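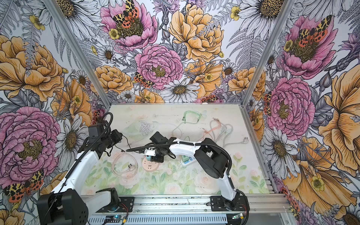 Members' Questions on the Holiday Club Account

Carkmont Savings and Credit Society opened its Holiday Club account to all adult members in September. Darragh Geraghty, who heads member services at the Society, spoke with the newsletter about how the account works, who has joined and what will change this year.

The Holiday Club is a short-term savings account. Members pay in through payroll deduction or at the counter, and the balance is released once a year, on a date chosen when the account is opened. Mr. Geraghty said the idea came from the branches.

"Tellers at Marras were seeing the same members every December, asking for small loans to cover gifts, travel and heating," he said. "Those loans were being repaid well into the summer. We asked whether a portion of that borrowing could be replaced by saving, and the members we spoke to were in favor."

The Society set an enrollment target of 1,000 accounts for the first period. It recorded 908. Mr. Geraghty described the result as satisfactory, although he noted that the Borunora branch had a slow start.

"Borunora did not have its payroll arrangements in place with two of the larger employers until several weeks after the launch," he said. "Members there had to come in person to make deposits, and some of them decided to wait. That has now been settled."

The minimum deposit is $10 per pay period. There is no monthly fee. Dividends are calculated on the daily balance and credited on the release date, when the full amount is moved to the member's regular share account.

Early withdrawal has produced the most questions. Under the present rules, a member may withdraw once before the release date without losing dividends. A second withdrawal closes the account for the rest of the period.

"We considered a stricter rule," Mr. Geraghty said. "Our concern was that a member with a broken furnace should be able to reach his or her own money. One withdrawal seemed fair. I have had letters saying it should be two, and I have had letters saying it should be none."

He confirmed that 32 accounts were closed under the rule before the first release date. Those members may reopen an account at any branch in the new period.

Two changes take effect in January 2023. Members may choose a release date in any month, a request made mainly by parents who wish to save for school expenses. Joint accounts will also be permitted, provided that both holders are members in good standing.

The Mitach branch will accept applications on Saturday mornings through the end of the month. Applicants should bring photo identification and, if they wish to use payroll deduction, a recent pay stub.

Asked whether the Society plans to offer a higher dividend on the account, Mr. Geraghty said that the rate is reviewed by the board each quarter. "I would not want to promise a figure before the board has met," he said. "Members will be told by letter, and the rate will be posted at every branch."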